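Budgeting for a second pair of handheld grippers

Posted Thursday, December 24, 2020
By Ataberk Duman
Filed under: equipment, planning

The order for next year has to go in by the second week of January, so I have spent most of this week with a spreadsheet. This post is the written version of it. It covers what we are buying for the Staddale room, what we decided against, and where last year's estimate went wrong.

Some background for people who don't follow the project. We record manipulation demonstrations with handheld grippers: a person holds the device, does the task, and the camera and pose data are used to train a policy that later runs on an arm. The arm is the expensive part and it is already paid for. What limits us now is how many hours of usable demonstrations we can record per week, and that depends on the handhelds, the people holding them and the floor they stand on.

Where last year's budget went wrong

The 2020 plan had one line for the grippers and one line marked "sundries". The grippers came in on price. Sundries overran by a factor of 2. Going back through the receipts, the overrun was nearly all in four places: cables, mounting plates, finger pads and storage media. None of these is expensive on its own. All of them are consumed at a steady rate, and I had budgeted them as if we would buy them once.

Cables were the worst. A handheld device gets swung about all day, and the cable takes a bend at the same point near the connector each time. We were replacing them whole because the strain relief is moulded on. For 2021 I have asked Rathnayake for a panel connector on the body with a short sacrificial lead. They quoted for it without argument, which suggests other customers have asked.

Marker plates come second. The printed square has to be flat, clean and fixed rigidly to the body, and a plate that has been knocked slightly out of true is harder to spot than one that has snapped off. We now check each plate against a reference fixture at the start of a session. The fixture was made in-house from offcuts and does not appear in the budget, although the afternoon I spent on it probably should.

The two quotes

We asked two suppliers for a price on a matched pair, with spares.

Sivley quoted the lower unit price. Their body is lighter, and the fingers come off with two screws. Against that, the lead time is long, spare fingers are sold only in sets, and the calibration file is supplied as a PDF that somebody has to type in. I did raise this. They said it was on their list.

Rathnayake quoted 537 more for the pair, before delivery. For that we get the panel connector, single replacement fingers, a calibration file in a format our software can read, and delivery in 21 days. The body is bulkier, and people with small hands have told me they notice it after an hour.

I worked the comparison over a full year of use instead of on purchase price. With our present rate of finger and cable replacement, the difference between the two more or less disappears by the autumn. If we record more than we did this year, Rathnayake comes out cheaper. If we record less, Sivley does. I expect to record more, so the recommendation is Rathnayake.

I should say that the replacement rates come from one year of receipts and one set of operators. I would not lean on them for anything longer than twelve months.

Compute and storage

This was the easy section. Each session is copied to the local server the same day and pushed to the archive overnight. We are at a little over half of the local capacity, and growth has been steady enough to draw a straight line through. I have put in for one more set of disks, to be bought in the second half of the year when they are needed. Buying them in January would only mean having them sit in a drawer while the warranty ran.

The Zisodora licence, which we use for aligning the camera and pose streams, renews in the spring. The price is unchanged. I looked at whether we could drop it and write our own. We could, but it would take me the best part of two months, and I know what happens to my time estimates.

Floor space and furniture

People tend to leave this out of an equipment budget, and I did too. Recording with handhelds uses more floor than a fixed arm does. An arm has a known reach and you can draw a line round it. A person with a gripper in each hand turns round, steps back, and needs somewhere for the cables to go.

The main room at Staddale is shared with ordinary desks, so whatever we put on the recording side has to leave the walkways alone. The plan allows for:

Rigid cable covers for the two routes that people cross most.
Overhead cable drops for the recording area, with the brackets fixed to the beams by a contractor.
More floor tape, in the same yellow and black.
One table at standing height, to be used only for recording.
Two lamps with diffusers, so that we depend less on the ceiling lights.

The lamps need a word of explanation. Marker tracking is sensitive to glare, and a shiny floor under fluorescent tubes gives you plenty of it. We have lived with this by throwing away the affected stretches. When I added up how much we threw away in the autumn, the lamps paid for themselves on paper in 7 weeks of normal recording. I have assumed they will do half as well as that, and they still stay in.

The overhead drops are the item I expect to be asked about. They are the largest single cost in this section and they are not portable, so if we move rooms we lose them. The alternative is to keep running leads across the floor, which costs nothing until it does. I have put the drops in as a separate line so that they can be struck out without disturbing the rest.
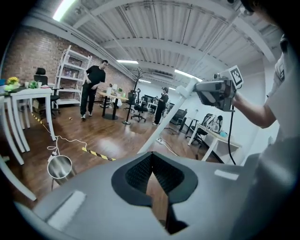
Reading time: 6 minutes

Staddale with both grippers in use. The black cable off the far one drops towards the floor, which is the run I would like to take up to the ceiling. The fluorescent lights show in the floorboards as well, and that reflection is the case for the lamps.

Things left out

A third gripper. It would be useful as a hot spare, but with single fingers and sacrificial leads in stock, most faults can be fixed at the bench in up to an hour. That is tolerable. If Rathnayake discontinue the model I will regret this.

Motion capture. We had a demonstration last winter and the data was very good. The price was also very good, from the seller's side. It would have taken the whole budget and a good part of the next one, and the marker plates are accurate enough for the tasks we have planned.

Wireless operation. It would remove the cable problem altogether and replace it with batteries, charging, dropped frames and a heavier device. I will look at it again when somebody can show me a full day's recording with no gaps in the log.

Better chairs. Requested by several people. It is a fair request, but it belongs in the office budget and I have forwarded it there.

Order of purchase

The grippers go first, as everything else can be worked around and they have the delivery time. Cable covers and tape can be bought the same week from the usual place. The contractor for the overhead drops needs to visit and measure before he will give a firm price, so what is in the sheet now is his estimate with a margin on top. Lamps after that, once we know where the brackets are going. Disks in the summer.

I have kept a contingency line this time and called it contingency. Sundries has been split into its parts, each with its own monthly figure, so that by March we should be able to see whether the cable spend has come down. I will post the figures when there are enough of them to plot.

If you run a similar setup and have replacement rates for finger pads, I would be glad to have them, in whatever units you keep.

Tags: budget, handheld grippers, data collection, Staddale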